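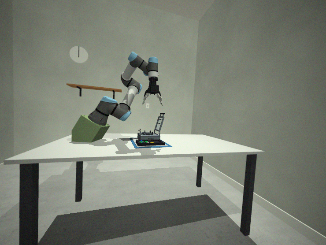 The simulated workcell used by the Valell team, with the gripper open above the task assembly.

Students on the second-year automation course at Valell spend most of the spring term on an arm they cannot touch. The cell exists as a model: a table, an angled mount, a six-joint arm, a two-finger gripper and a small assembly inside a blue border. The task, set by the organisers of the Stollasitz student contest, is to place parts on that assembly with no operator input once the run has started.

Entries are judged first in simulation. Each team submits one control program, which is run 214 times with the assembly moved slightly between attempts. The position of the blue border is not given to the program and has to be estimated at the start of every run.

Nour Saliba leads the Valell group, which has five members and meets at four in the afternoon. Her part is the motion planner. The first version solved each move separately and often left the wrist near a joint limit by the time the gripper was over the tray. The current one plans the full sequence before the arm moves – slower to start, but with far fewer stops.

"The tall frame is the difficult bit," Saliba says. "A short path from the right goes straight through it. We come in from above now and accept the extra distance."

Contact is the weaker area. The simulator treats the fingers as rigid, and small parts tend to slide or spin when gripped off centre. The group has logged 1223 test grasps since November, of which 271 failed. Of those failures, 198 were traced to the angle of the fingers at closing. The remainder are still being sorted.

Teams that pass the simulated stage move on to a physical cell at Lostatach, where the same program is run on hardware. Changes are limited to calibration values. Valell reached that stage last year and lost most of its points on lighting, which the vision code had never been tested against. Khasawneh, the other team from the region, finished two places higher with a simpler planner.

Entries close at noon on the last day of term. Saliba's group plans to freeze the planner a week earlier and use the time left on grip angle.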